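Belt conveyor (light duty)

Print this page | E-mail this article

A light-duty belt conveyor is a machine for moving small goods over a short distance on a flat, endless belt. It is found in workshops, packing rooms, school laboratories and small factories. The belt is closed in a loop around two end rollers and is supported between them by a bed. The name "bench conveyor" is also used, although many of these machines stand on their own legs.

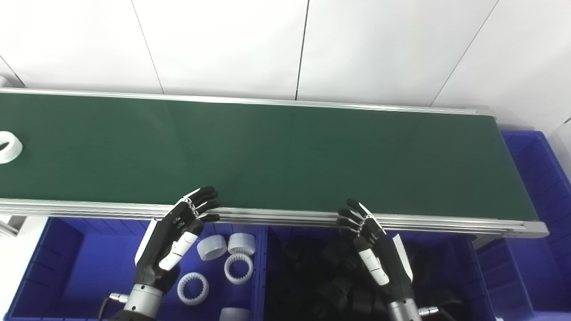
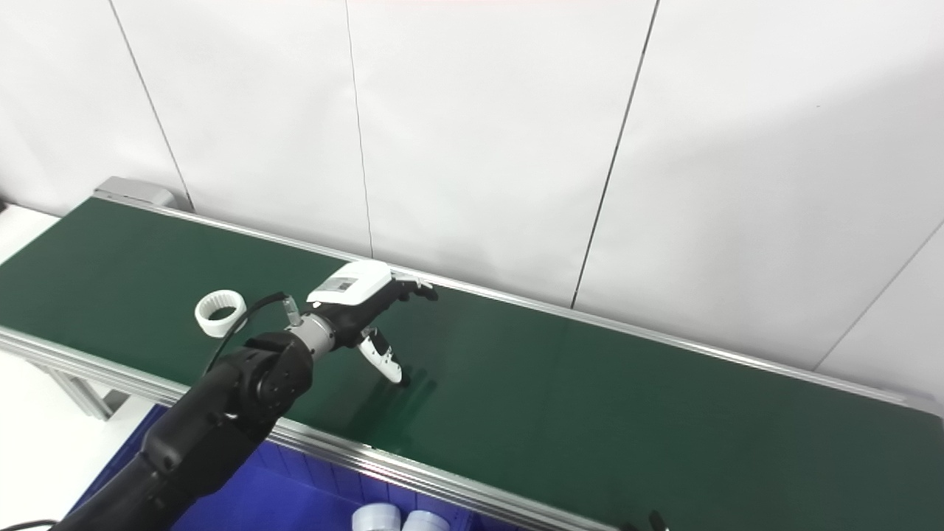
Green-belted conveyor with metal side rails, and a white ring-shaped part on the belt. Photos: Plumonetti picture collection

Construction

The frame of a light conveyor is very often made from aluminium extrusion. This is a long bar with grooves along its sides. The grooves accept special nuts, so a guide, a sensor or a leg can be fixed at any point and moved later without drilling. On many models the near rail and the far rail do not have the same thickness, for one of them must carry the supports and the other only keeps the goods on the belt.

At each end there is a roller. One is the drive roller, turned by a motor, and the other is the tail roller, which can be shifted a little to make the belt tighter. The rollers are normally covered by an end cap or housing, which protects the fingers and keeps out dust. The legs are fixed beneath the frame, and on better models their feet can be screwed up or down to suit an uneven floor.

The belt

Belts for light work are made of a woven fabric covered with PVC or polyurethane. Dark green is the most usual colour in general industry, while white and blue are preferred for food. A smooth belt allows the parts to be pushed sideways easily, and a rough one holds them better on a slope. The two ends of the belt are joined by heat, or by a metal lacing when the belt must be taken off often.

A belt which is too loose slips on the drive roller. One which is too tight wears out the bearings. If it walks towards one side, the tail roller is not straight, and it should be corrected by very small turns of the adjusting screws, with some minutes of running after each turn.

Handling of ring-shaped parts

Rings, sleeves and internal gears (gears which have the teeth on the inside) are a known difficulty on flat belts. Laid on the face they are stable, but they are not easy to pick up, as there is little to take hold of. Standing on the edge they are simple to grasp, but they can roll when the belt starts or stops. Three remedies are common: a slow start of the motor, a low guide along the rail, or a belt with small cross-bars.

Finished parts are usually collected in a plastic bin below or beside the conveyor. The bin should stand near enough that the parts do not fall from a great height, for the teeth of plastic gears are easily damaged.

Small makers

The Skikby workshop in Bamedberg built light conveyors for local packing firms and later for technical schools. Its model 22 had a bed 700 millimetres long and was sold without a motor. The following model, the Frei, had a motor inside the drive roller, and 408 pieces of it were made. Spare belts for both models are still cut to order, but the original end caps are difficult to find.

See also: Roller conveyor; Aluminium extrusion; Internal gear

Print this page | E-mail this article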